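Jornada de puertas abiertas

1. La cola

Llegué a Zosthorpe con media hora de margen y aun así me tocó el turno de las doce. El folleto decía que entrábamos por grupos, con pegatina de color, y la mía era verde, igual que la de una señora que llevaba un bocadillo envuelto en papel de aluminio y no lo soltó en toda la mañana. Había más de 425 personas apuntadas, según el cartel de la entrada (viernes 13 de abril, en letras enormes, ¡qué valor!).

Yo iba por mi hijo, que tiene ocho años y está convencido de que los robots se aburren. Llevaba la pregunta apuntada en la mano con bolígrafo y ya se le estaba borrando con el sudor.

2. El pasillo de Dralarus

Primero nos pasearon por un pasillo larguísimo con máquinas viejas detrás de una cuerda. La guía hablaba deprisa y caminaba de espaldas, y yo solo pensaba en que se iba a comer el extintor. Nos contó que el proyecto se llamaba Kistus, que había arrancado en octubre y que el brazo llevaba 3.000 intentos de coger cosas.

– ¿Y cuántas ha cogido? – preguntó la del bocadillo.

– Dos mil novecientas ochenta y tres.

Mi hijo se puso a restar con los dedos, se perdió, volvió a empezar. Diecisiete, le soplé. Se quedó muy serio, pensando en esas diecisiete veces, y me preguntó bajito si le habían reñido.

3. El brazo

La sala era más pequeña de lo que yo imaginaba y olía a café. Nos pusimos en semicírculo y los niños se sentaron en el suelo, delante. Yo esperaba tornillos, piezas de coche, algo serio, y resulta que al pobre le habían puesto un dinosaurio de juguete y un camión amarillo, como en la alfombra de mi salón.

– ¿Cuál cogerá primero? – dijo la guía.

Todos gritaron que el dinosaurio. Mi hijo dijo que la botella, por llevar la contraria, y cruzó los brazos. 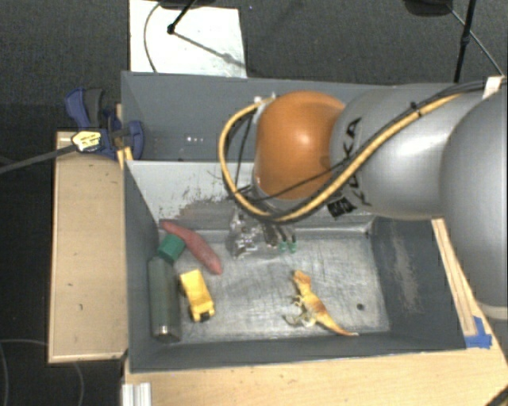 4. La pregunta

Al final hubo turno de preguntas y levantó la mano tan arriba que casi se cae de lado. Ya no se leía nada en la palma, pero se la sabía de memoria.

– ¿Se aburre?

La guía dejó de sonreír un momento, miró el brazo y dijo que por las noches lo apagaban. Él asintió, conforme. En el autobús de vuelta a Quezada me pidió que esa noche le recogiera yo los juguetes, que él estaba apagado.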